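Haltthorpe Hard Wax Oil – Clear Satin, for Tables and Worktops
Item 1768
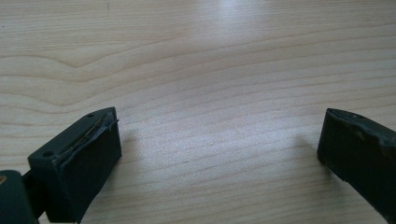 Written by the Stostance shop bench
Filed under: Finishes / Oils and Waxes

I've been selling wood finishes long enough to have a favorite, and I try to keep quiet about it, but you've landed on its page so I may as well come clean. I love this stuff! It's what I put on my own kitchen table, it's what I put on my mother's kitchen table, and it's the can I reach for when somebody calls and says they've sanded everything back and now they're scared to touch it.

It goes on thin. Thinner than you think. Most of the unhappy calls I get come from people who poured it on like pancake syrup, went off for lunch and came back to a sticky top (this can be fixed, call me). Wipe on a little with a lint-free cloth, work it along the grain, wait 20 minutes and buff off whatever is still sitting on the surface. Let it dry for 8 hours and go again. You want 2 coats on a dining table. Desks and side tables get the same from me, mostly out of habit.

On pale woods it warms the color up a touch. If you're hoping to keep ash or maple looking freshly planed, get the McKinnon Raw instead – it has a bit of white in it that holds the yellow back. Please try either one on the underside first. I know, I know, everyone says it, and I skipped it once on a walnut shelf and I'm still looking at that shelf.

Wild, wavy grain is where I have the most fun. Flamer, our pre-finish scrubbing pad, is good for that kind of board. Give it a light pass before the first coat, vacuum well, then wipe down with a dry cloth. Don't use steel wool on oak, ever. The little bits stay behind and go black.

What's in the box: one can of oil, one cloth, and the instruction card. Gloves are separate. The lid is stiff on a new can, so use a proper opener and save your good chisel.

Once the top has cured you can clean it with a damp cloth and a drop of dish soap. Skip the spray polish. Rings from a hot mug usually come out with a dab of fresh oil and some patience.

Lay used cloths out flat outdoors to dry before you throw them away. Oily rags in a heap can heat up and catch fire, so don't ball them up in the trash.

We restock in July. If the button is gray, leave your email and I'll write when the cans are on the shelf.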